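홈 글목록 방명록 이웃 소개

강이 움직이면 국경도 움직입니까

지난 글에서 Zorkus 강의 국경 문제를 짧게 썼는데, 댓글로 "그래서 그 땅은 지금 어느 나라의 것입니까" 하는 질문을 여러 번 받았습니다. 짧은 대답은 "두 나라의 대답이 다르다"입니다. 긴 대답을 오늘 쓰려고 합니다. 저는 한국어가 모국어가 아니어서 법률 용어를 사전에서 찾아 가며 씁니다. 틀린 말이 있으면 댓글로 고쳐 주십시오. 지난번에 '국경획정'을 '국경확정'으로 잘못 쓴 것을 알려 주신 분께 감사드립니다. 두 단어가 다르다는 것을 그때 처음 알았습니다.

제가 자란 마을은 Preltden입니다. 강의 왼쪽 기슭에 있고, 강을 건너면 Hamard라는 작은 도시가 있습니다. 어렸을 때 우리는 Hamard를 외국이라고 생각하지 않았습니다. 물론 학교 지도에는 강을 따라 굵은 빨간 선이 있었습니다. 그러나 할머니는 Hamard의 시장에서 단추와 실을 사셨고, Hamard 사람들은 가을에 우리 쪽으로 건너와서 자두를 샀습니다. 나룻배가 있었고, 배 안에서는 두 나라의 동전을 다 받았습니다. 거스름돈은 섞어서 주었습니다. 저는 아직도 그 동전들을 서랍에 가지고 있는데 어느 것이 어느 나라의 것인지 가끔 헷갈립니다.

문제는 큰 홍수 뒤에 생겼습니다. 봄에 물이 많이 불어서 강이 굽은 곳을 뚫고 새 길로 흘렀습니다. 옛 물길에서 새 물길까지 제일 먼 곳이 400미터입니다. 그 사이에 버드나무가 많은 풀밭이 있습니다. 우리는 그곳을 Camargo라고 부릅니다. 홍수 전에 Camargo는 우리 쪽 기슭에 붙어 있었고, 홍수 후에는 Hamard 쪽에 붙었습니다. 땅은 가만히 있었고 강만 이사를 갔다고 동네 어른들이 말했습니다.

국제법 책을 찾아보면 이런 경우를 위한 구별이 있습니다. 강이 천천히 흙을 깎고 쌓아서 조금씩 움직이면 보통 국경도 강을 따라갑니다. 이것을 한국어로 '첨부' 또는 '자연적 증가'라고 쓰는 것 같습니다. 반대로 강이 갑자기 새 길을 만들면 국경은 옛 물길에 그대로 남습니다. 이것은 영어 책에서 avulsion이라고 합니다. 한국어 책에서는 '전위'라는 말도 보았고 그냥 '급격한 유로 변경'이라는 말도 보았습니다. 저는 뒤의 말이 더 이해하기 쉬워서 이 글에서는 그것을 쓰겠습니다.

이 구별만 보면 답은 간단해 보입니다. 홍수는 갑자기 왔으니까 Camargo는 계속 우리 쪽입니다. 우리 정부는 지금도 그렇게 말합니다. 그런데 저쪽 정부의 주장도 읽어 보면 아주 이상한 말은 아닙니다. 저쪽은 강이 홍수 전부터 여러 해 동안 이미 조금씩 움직이고 있었다고 말합니다. 홍수는 그 움직임의 마지막 부분이고, 하룻밤에 생긴 일처럼 말하면 안 된다는 것입니다. 그 증거로 옛날 측량 지도를 여러 장 냈습니다. 제가 그 지도들의 복사본을 보았는데, 굽은 곳이 해마다 조금씩 날카로워지는 것이 사실로 보입니다.

게다가 두 나라가 옛날에 맺은 조약의 문장이 애매합니다. 조약에는 "국경은 Zorkus 강의 주된 수로의 가운데를 따른다"고 되어 있습니다. '조약 체결 당시의 수로'라는 말이 없고, '현재와 장래의 수로'라는 말도 없습니다. 한 단어만 더 있었으면 우리 마을은 오랫동안 조용했을 것입니다. 저는 조약의 두 언어본을 나란히 놓고 읽었습니다. 우리 언어본에서는 '따른다'가 한 번 정해진 것처럼 들리고, 저쪽 언어본에서는 계속 따라다닌다는 느낌이 있습니다. 한국어의 '따른다'도 두 가지로 읽을 수 있어서 번역하면서 조금 웃었습니다. 두 언어본은 똑같은 효력을 가진다고 마지막 조항에 쓰여 있습니다. 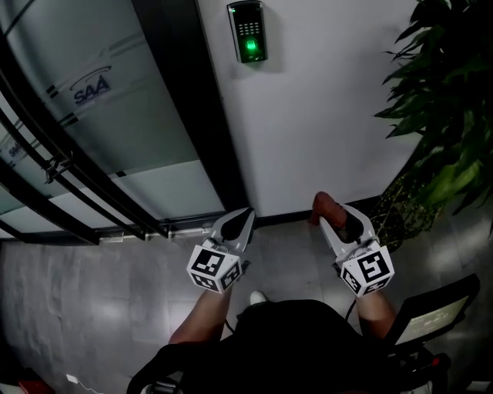
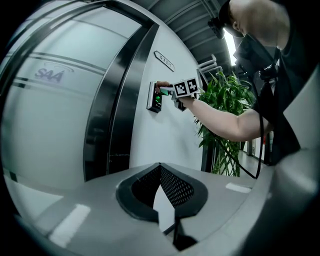 조약의 부속서에는 국경 표석의 목록이 있습니다. 강의 가운데에는 돌을 세울 수 없으니까 양쪽 기슭에 한 개씩 세우고, 두 돌 사이의 거리를 적어 놓는 방식입니다. 우리 동네 사람들이 제일 잘 아는 돌은 2701번입니다. 이 돌은 Camargo의 북쪽 끝, 늙은 버드나무 옆에 있습니다. 숫자 7의 아래 부분이 깨져서 멀리서 보면 2101번처럼 보입니다. 우리는 어렸을 때 이 돌 위에 앉아서 해바라기 씨를 먹었습니다. 앉으면 안 되는 물건이라는 것을 나중에 배웠습니다.

2701번은 원래 우리 쪽 기슭의 돌입니다. 그래서 우리 정부는 "돌이 우리 기슭의 돌이니 그 돌이 서 있는 땅은 우리 땅"이라고 합니다. 저쪽 정부는 "그 돌은 강까지의 거리를 재기 위한 기준점이고, 땅의 주인을 말하지 않는다"고 합니다. 부속서의 머리말을 보면 저쪽의 말이 조금 더 맞는 것 같습니다. 이런 말을 쓰면 고향의 친구들이 저에게 화를 냅니다. 그래도 저는 읽은 대로 쓰고 싶습니다. 한 가지 주장에서 상대의 말이 맞는다고 해서 전체 문제에서 상대가 맞는다는 뜻은 아닙니다.

그러면 두 나라는 무엇을 했습니까. 오랫동안 아무것도 하지 않았습니다. 공동 국경 위원회가 있기는 한데, 이 위원회는 매번 "다음 회의에서 계속 논의한다"는 문장으로 회의록을 끝냈습니다. 저는 도서관에서 회의록을 순서대로 읽은 적이 있습니다. 재미있는 독서는 아니었습니다. 하지만 중간에 한 번, 풀 베는 문제로 아주 긴 토론이 나옵니다. 누가 Camargo에서 풀을 벨 수 있는가, 벤 풀을 강 건너로 가져가면 수출인가 아닌가 하는 토론입니다. 결국 "마른 풀은 관세의 대상으로 보지 않는다"고 합의했습니다. 마르지 않은 풀에 대해서는 아무 말이 없습니다.

Preltden의 주민은 지금 600명입니다. 제가 어렸을 때보다 많이 줄었습니다. 학교가 문을 닫은 다음에 젊은 가족들이 떠났고, 나룻배도 다니지 않게 되었습니다. 신문에서는 Camargo 문제를 쓸 때 항상 '긴장'이라는 단어를 씁니다. 국경, 긴장, 주권, 이런 단어들이 제목에 나란히 있으면 먼 도시의 사람들은 우리가 매일 밤 불안하게 잔다고 생각합니다. 제가 전화로 어머니께 물어보면 어머니는 보통 우물과 버스 시간표에 대해서 걱정하십니다. 버스는 수요일에 한 번 더 있었는데 그것이 없어졌습니다.

그렇다고 이 문제가 중요하지 않다고 말하고 싶지는 않습니다. 땅의 주인이 정해지지 않으면 제방을 고칠 수 없습니다. 이것이 실제로 제일 큰 손해입니다. 우리 쪽이 Camargo에 제방을 쌓으면 저쪽이 항의하고, 저쪽이 쌓으면 우리 쪽이 항의합니다. 제방은 주권의 행사로 볼 수 있는 행위이기 때문에, 상대가 하는 것을 조용히 보고 있으면 나중에 재판에서 '묵인'이 될 수 있습니다. 그래서 두 정부가 다 항의 편지를 빠르게 보냅니다. 편지는 아주 예의 바르고 내용이 항상 비슷합니다. 그동안 물은 해마다 기슭을 더 깎습니다.

다른 나라의 예를 찾아보면 해결 방법은 여러 가지가 있습니다. 제가 읽은 것 중에서 마음에 드는 방법은 땅을 같은 넓이로 바꾸는 것입니다. 강이 움직여서 어느 쪽에 붙은 땅이 생기면 몇 년에 한 번씩 모아서 계산하고, 넓이를 맞추어서 서로 넘겨줍니다. 그러면 강이 계속 국경이 되고, 지도도 쉽고, 농부들도 강을 건너지 않아도 됩니다. 나쁜 점은 땅마다 값이 다르다는 것입니다. 자두나무가 있는 땅과 자갈만 있는 땅을 넓이로만 바꾸면 누군가는 손해를 봅니다. 그리고 정치가는 국회에서 "우리는 땅을 주었다"는 말을 들어야 합니다. 받은 땅의 이야기는 아무래도 작게 들립니다.

두 번째 방법은 주권 문제를 옆에 두고 관리만 같이 하는 것입니다. 국경이 어디에 있는지 정하지 않고, 제방과 풀밭과 낚시의 규칙만 먼저 만듭니다. 합의문에 "이 합의의 어떤 내용도 양국의 영토에 관한 입장에 영향을 주지 않는다"는 조항을 넣습니다. 한국어로는 이런 것을 '입장 유보 조항'이라고 하는 것 같은데, 더 정확한 말이 있습니까? 이 조항이 있으면 제방을 쌓아도 나중에 불리한 증거가 되지 않습니다. 저는 우리 마을에는 이 방법이 제일 현실적이라고 생각합니다. 지난해에 양쪽의 시청이 이런 합의의 초안을 만들었다고 들었습니다. 초안은 2쪽이라고 합니다. 수도에서 그것을 읽고 있는 중이고, 읽는 데에 벌써 두 번의 겨울이 지나가고 있습니다.

국제 재판소에 가자는 의견도 있습니다. 두 나라가 다 동의해야 갈 수 있고, 돈과 시간이 많이 듭니다. 풀밭 하나를 위해서 변호사와 측량 전문가를 오래 고용하는 것은 작은 나라에 쉬운 일이 아닙니다. 그리고 지면 완전히 집니다. 두 정부는 자기가 이길 것이라고 국민에게 말해 왔기 때문에 지는 경우를 준비하지 않았습니다. 저는 여기에서 신문의 책임도 조금 있다고 봅니다. 양쪽 신문을 비교해서 읽으면 같은 회의에 대해서 쓴 기사인데 서로 다른 날의 일처럼 느껴집니다.

제가 이 주제를 왜 계속 쓰는지 묻는 분도 계셨습니다. 외국에서 오래 살면 고향을 설명할 일이 많습니다. "어디에서 왔습니까" 하고 물으면 나라 이름을 말하고, 그다음에는 보통 대화가 끝납니다. 가끔 지도를 열어서 보여 주는 분이 있는데, 그 지도에서 Camargo는 점선 안에 있습니다. 어떤 지도에서는 점선이 없고 저쪽 색으로 칠해져 있습니다. 다른 지도에서는 강의 옛 물길만 그려져 있어서 홍수가 없었던 것처럼 보입니다. 저는 그 풀밭의 냄새를 아는데 지도마다 색이 다르니까 기분이 이상합니다. 화가 나는 것과는 조금 다르고, 한국어로 어떤 단어가 맞는지 아직 못 찾았습니다.

다음 글에서는 회의록에 있는 풀 관세의 토론을 조금 번역해서 올리겠습니다. 분량이 길어서 두 번으로 나눌 수도 있습니다. 옛 조약의 두 언어본을 비교한 표도 만들고 있는데, '수로'와 '유로'와 '하도'의 차이를 잘 아시는 분이 있으면 도와주십시오. 사전에는 세 단어의 설명이 거의 같고, 제가 찾은 논문에서는 한 쪽 안에서 세 단어를 다 쓰고 있습니다.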